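Want to try out a pair of hand-held grippers in your own kitchen? I'm looking for home testers

Posted 4/8/22

Hi there! I run the home testing side of things at Wirker, and I have a bit of an odd job going. We make a hand-held gripper kit called the Tellesa. You hold one in each hand and squeeze, the two fingers close, and you pick stuff up with them the way a robot would. The people who buy it use it to show robots how everyday chores are done, and so far nearly all our feedback has come from folks who already work with robots for a living. They're lovely, but they'll put up with anything. I want to hear from people who cook, set tables, fold towels and get annoyed when a tool is badly made.

So that's you, I hope! I'm signing up 14 households for the first round. You'd borrow a kit, use it at home for 2 weeks, and tell me everything you think of it (the grumbling is very welcome, I collect it).

What you'd be doing

Mostly small table jobs. Each kit comes with a booklet of tasks and you work through them at your own pace – there's no prize for speed. Some are easy, like moving a cup from one side of a tray to the other. Some will make you mutter. Flatware is the one I always warn people about, and chopsticks in particular are a real test of how well the finger strips hold on to something thin.

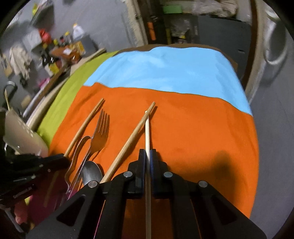 Getting hold of a chopstick, with a fork, a spoon and more chopsticks right alongside.

You don't need to clear the whole room before you start. Real homes have stuff everywhere and the kit is meant for real homes, so just give yourself enough table to work on. Patterned cloth, bare wood, the plastic thing with the lemons on it, whatever you normally have is fine by me.

After each session you fill in a short form. It asks which tasks you tried, what slipped, what pinched, and whether your hands got tired. I'd much prefer three blunt sentences over a page of polite ones. There's also one phone call with me at the end, and I do tend to talk, so put the kettle on first.

What you get

We pay $1000 per household once the kit is back and your forms are in. That's a flat amount, so if two of you share the sessions you split it however you like. We cover shipping both ways, and the box comes with a return label already in it. If you break something during normal use, please don't panic and don't glue it! Pack up the pieces and write down what you were doing when it went. A screw that works its way out on day four is exactly the kind of thing I'm hoping you'll find before a paying customer does.

Who I'm looking for

You should be 18 or over and have the use of both hands for light gripping. Big hands, small hands, left-handed, all good – in fact I'm short on left-handed people and on anyone with really small hands, so please say so when you write. You don't need to know the first thing about robots. If you do work in the field, I'd ask you to sit this one out and wait for the October round, when we'll be looking at the new grips and I'll want fussier opinions.

You'll need a table at a comfortable height, decent light, and an outlet nearby for charging. Kids can watch, but I can't have them using the kit, sorry. Pets at your own risk (and the kit's).

A few things to know before you say yes

The kit records video while you use it. It's pointed at the work, but it does catch whatever is behind and beside the table, so if there's mail with your address on it or family photos you'd like kept private, move them first. You can ask me to delete any session, no questions, up until the end of the study. We don't use the recordings in ads.

Plan on one session a day, most days. Skipping a day is fine. Skipping a week is a problem, and I'd have to offer the spot to someone else.

The boxes go out from our workshop in Rellstead. If you live close enough to pick yours up, I'll give you a quick run-through in person and you can try the grips for size before you take them home. Everyone else gets the run-through by video call.

How to apply

Write to me through the contact page on the Wirker site and put "Tellesa home tester" in the subject line. Tell me who's in your household, which hand you favor, what your table is like, and one kitchen tool you can't stand and why. That last one isn't a trick. I learn a lot from it.

I read every message myself and I'll write back either way. If the first round fills up before I get to yours, I'll ask whether you'd like to be kept on the list for October.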